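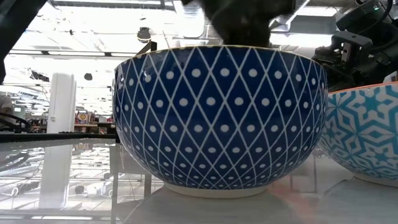
Blue bowl with a lattice pattern.

The Second Winter

The boiler in the Trolberg house went out on a Sunday night. Wanda Boateng heard it click, try again, and quit. By morning the kitchen was 51 degrees.

She called Kiltano and got Đạt Vương, who had put in the unit two winters before. He took the cover off and looked at the flame sensor, then at the intake pipe.

"When did you close off the vent in here?" he asked.

"August. There was a draft."

"There was supposed to be a draft."

He wrote a number on the back of the invoice. A new board and a proper intake through the wall came to $1,278. Wanda had 2,000 in the account and the property tax was coming out of it.

"What if I just open the vent back up?"

"Then it might run. The board's still going."

She asked him to open the vent. He cut the tape with a pocketknife and pulled out the towel she had stuffed behind the grille. The boiler lit on the second try.

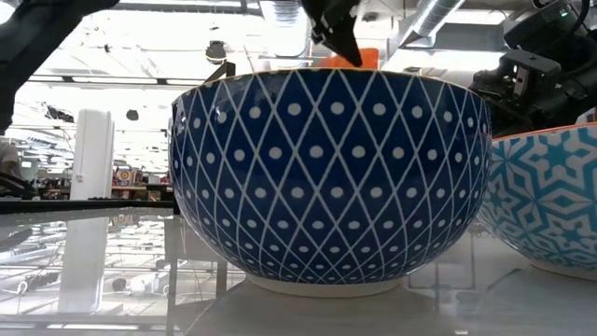 Thursday

It ran for three days. On Thursday it quit at supper, and she sat at the table in her coat and did the math again. If she paid the tax in two parts, she could do it. She called the county first and then Kiltano.

Đạt came back with the board in a box and a long drill bit. He worked until after dark. When he was done, a steel pipe came through the wall where the calendar used to hang.

Wanda put her hand on the radiator and kept it there. Upstairs the pipes started to knock. She phoned her sister and told her what it had cost.

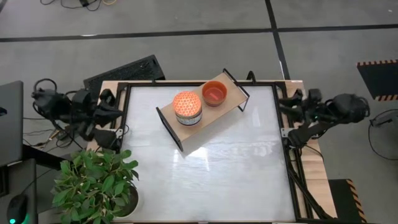 Shoshana said she would have paid it on Monday and saved herself the three days. Wanda said she knew that. Then she took off her coat and went to find another nail for the calendar.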